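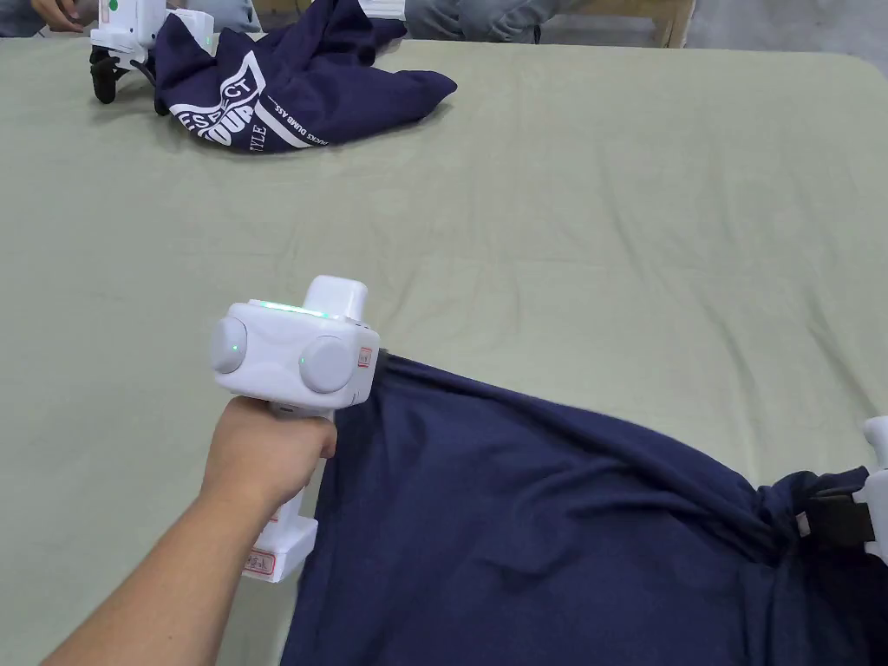
Navy on a green cloth, creases and all.

Opinion | Home & Clothing
Print this article | E-mail this article

I have folded T-shirts for a living and at home, and I think most of us fold them too much. The store fold, with the sleeves tucked under and the logo centered, was made for a shelf at a place like Novelero. It does nothing for a dresser drawer.

A dark shirt shows every crease you put in it. Spread it flat, pull the corners until the cloth is smooth, fold it in half the long way and then once or twice across. Stop there. I have owned 50 shirts at one time and never needed a fold with more than that in it.

The pull matters more than the fold — jersey will keep whatever wrinkle you trap inside it. A big table helps. A bed is too soft, and your knees are worse. 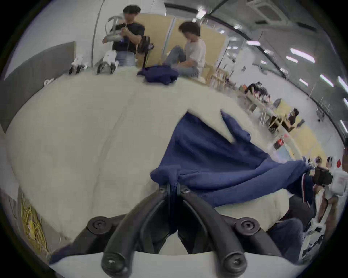 Jabari Ndung'u wrote from Plostgate to say that I have this wrong, and that a shirt rolled tight comes out of a drawer better than any folded one. He has rolled his for years and can see them all at once.

I tried it through October. The hems curled, and the rolls came apart whenever I pulled one out. I went back to folding.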